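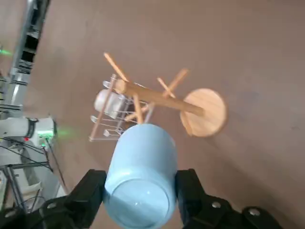 Tadeusz Kaczorowski thinks I have the sum backwards. His note after the last newsletter said that a pair of arms is cheap next to another year of agency shifts in the wash-up, that the price will only go up, and that every month we spend asking questions is a month we pay for twice.

Fair enough. I've put his note to the equipment group as he asked. I still wouldn't sign the quote, and I'd like to set out why before the budget goes to members.

For anyone who missed the January issue: Sistwood is our plan to automate the cup and small-dish end of the kitchen. Cups go onto mug trees, into racks or into baskets, and the baskets go back out to the floor. The quote from Lytvynenko is for two arms with grippers, a table frame, installation and training for our staff, and it comes to $76,000 before tax. The approved equipment line for the year is $82,000. On paper it fits. It leaves $6,000, and that's before anybody has bought a spare part.

What the quote leaves out

I've read it through more than once, and I don't think there is anything dishonest in it. It's a quote. It prices what the seller is selling and stays quiet on the rest. The rest, as far as I can work out, looks like this:

Electrical work. Our wash-up area was wired for two dishwashers and a kettle. The quote says "customer to provide suitable supply" and doesn't say what suitable means.

Guarding. Two arms on one bench with people walking past will need a risk assessment, and possibly a fence or a scanner. Lytvynenko calls this "site dependent". So is the bill.

Gripper fingers. They're listed as consumables, with no price and no guess at how long a set lasts when it's handling crockery all day.

Somebody's wages. An arm that stops has to be restarted by a person who knows what they're looking at. We don't employ that person at the moment. The training in the quote covers start-up and shutdown and the weekly checks. It doesn't cover changing the task, so if we switch to a different cup we're back on the phone.

Benvinda Carvalho has asked for written answers on all four. At the time of writing we have one, on the fingers, and the answer is that it depends on use.

Cups are not cartons

The other thing that bothers me is the kind of work we're asking for. Most of the savings figures we've been shown come from packing lines, where the same box turns up in the same spot facing the same way. Our bench is nothing like that. A mug tree gets knocked onto its side and the cup is still hung on or resting against the pegs with its mouth pointing at the base. The dish rack is hard up against it, the basket is on the other side, and the arm has to find its way in between them. A kitchenhand stands the tree up without thinking about it. For a machine, that's a separate job, and someone has to pay for it to be set up and tested.

I asked whether the quoted cycle time included anything tipped over. It was measured with the stands upright. I asked about clear plastic too, as we own a good deal of it, racks as well as cups, and see-through things can be hard for a camera to pick out. The reply was that it "can be accommodated", and I'd want to see those words next to a dollar figure before I believed them.

Xóchitl Nava made a point at the last meeting that I think deserves more attention than it got. We could spend a little on the bench itself first: heavier mug stands, one sort of cup, one sort of rack, a marked place for the basket. That would help the staff we already have. It would also tell us how much of the mess is really a shortage of hands and how much is that we buy whatever crockery is on special.

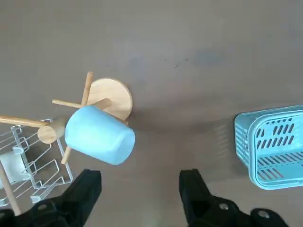

Rent, lease or wait

There are three ways to go, and the group is split.

Buy now. That is Tadeusz's choice, and he's right that the quote expires. We'd own the arms outright and could write them down over their working life. My trouble with it is that we'd be using nearly the whole line in one go, and the ice machine at the Gandine site is older than some of the people who fill it.

Lease. Teresa Azevedo has been talking to a firm in Skarkanholm that leases the same class of arm by the quarter. The total over the term is higher, no argument there. But a lease can be handed back, and the firm carries the repairs. We'd need to read the exit clause closely – the draft she was sent charges for removal and for "restoration of equipment", and that second item has no ceiling.

Wait a year. It costs nothing in the equipment line and plenty in the wages line. I don't love it. I'd take it over signing for something we can't afford to fix.

What I'd put in any agreement

Lộc Kim and I have drafted some conditions, and they'd apply whether we buy or lease.

A paid trial on our own bench, with our own crockery, left the way the lunch shift leaves it. The supplier doesn't get to tidy up first.

Pass and fail written down beforehand. We'd log every pick, every drop and every time a person had to step in, and the log stays with us.

A fixed price for adding a new cup or rack to the task.

Finger sets priced for the length of the warranty, with delivery times.

A portion of the money held back until the trial is signed off. Lytvynenko has said no to this once already. I'd ask again.
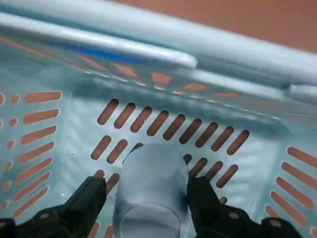
Basket work: a frosted cup between the gripper fingers.

Where it stands

The group's recommendation has to be in the members' papers by May 9, 2022. As things are, it will say lease with a trial period, or wait if the exit clause can't be fixed. Tadeusz has asked for his view to be printed alongside it in full, and it will be.

If you work in the wash-up and haven't been asked what slows you down, please tell Benvinda before then. She has a sheet on the noticeboard and is happy to take it over the phone. She's mostly after the dull stuff, such as which racks tip, which cups stick together and where the baskets pile up. None of that is in the quote, and we'll need it whichever way the vote goes.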